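3.2 Open wire containers on the work table

The second group of containers in our study is made of wire. In the first group (closed boxes, Section 3.1) the people could not see the contents from the side, and they often opened a box only to look what was in it. We wanted to know if an open container changes this habit, and also if it changes the way in which small household things are put back after use.

We visited 12 homes in the Hirose district, all of them with one shared table that was used for eating and also for sewing, school work or paper work. Each home received one wire basket and kept it for the whole month of June. The household was asked to use it as they liked. We gave no rule about the contents, and we did not say where the basket must stand. Every evening one member of the household wrote in a small notebook what was in the basket and on which part of the table it was standing. In total we received 373 notes, of which 225 were complete enough to be used in the comparison below.

The form of the basket needs some explanation, as the later results depend on it. The two ends are tall and have rounded upper corners, while the wall along the front is much lower. A hand can therefore come in over the low side without touching the ends. The walls are a square grid of thin wires, and the floor is also mesh, so that the table top remains visible through it (Figure 4).
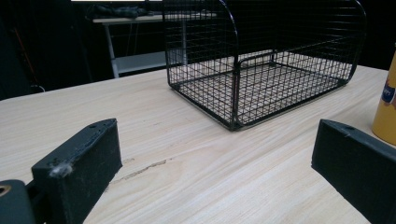
Figure 4. Black wire basket with high end panels and a low front wall, on a table with a light wood-grain surface.

The high ends had an effect that we did not expect at the beginning. Flat things, such as envelopes, thin notebooks and cutting patterns, were in most homes placed upright against one end panel, and the small things were left in the middle. This division appeared in the notes already in the first days. In the interviews, several people said that they had not planned it. One mother told us that the basket "had a paper side", and her children used the same words. We did not find a similar division in the closed boxes, where paper usually lay on the bottom, under everything else.

The mesh floor was judged less well. Pencils and needles passed partly through the openings and touched the table, and in four homes the people put a cloth or a piece of card inside the basket for this reason. Marks on the table surface were also a subject of the interviews. Most families knew of scratches on their table, but they could rarely say when a scratch was made. We therefore do not count such marks as an effect of the basket, and we report only what the people said about noise and about sliding. Two homes found the wire too loud when it was pulled over the surface, and afterwards they lifted it each time.

The weight of the contents was measured at the end of the month by Misaki Mizuno, with a kitchen scale. The median was about 600 g, lower than for the closed boxes. We think this is connected with visibility – a full wire basket looks full from every side of the table, and people began to take things out earlier. However, the basket is also smaller than the Nenier box used in the first group, and with our data we cannot separate the two causes.

The position on the table changed less often than in the earlier study by the Flanel group. After the first week most baskets stayed near one edge, and were moved only for meals.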